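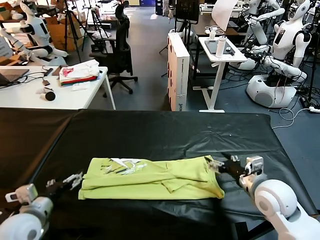 We use cookies to improve your visit. Accept | Settings

Running the Peltonen through the dark months

Siiri Toivonen took over as manager of the Peltonen, a 62-room hotel near the ferry harbor, three years ago. She had worked the front desk there before that, mostly nights.

"I knew where the complaints came from," she says. "Breakfast started at seven and the first ferry left at 7:30. People were walking out with a banana."

Breakfast now opens at 5:45. The early hour costs her one extra shift in the kitchen, and she says bookings from ferry passengers have covered it.

December is the hard month. Last year the hotel sold 729 room nights, well short of what she wanted, and 264 of those went to a single construction crew. "They were good guests – quiet, in bed by ten. But you can't plan on a crew every winter."

Her head of housekeeping, Barbara Nowakowski, would like to close the top floor until spring. Toivonen hasn't decided. "Barbara is right about the heating bill. I worry about what happens when a tour group calls and we say no."

The sauna will be rebuilt first, with new benches and a second shower. She has no plans for a restaurant. "There are two good ones on our street. I send people there."

Related
Teemu Rautiainen on small hotels and late checkout
Where to stay near the harbor
Winter rates explained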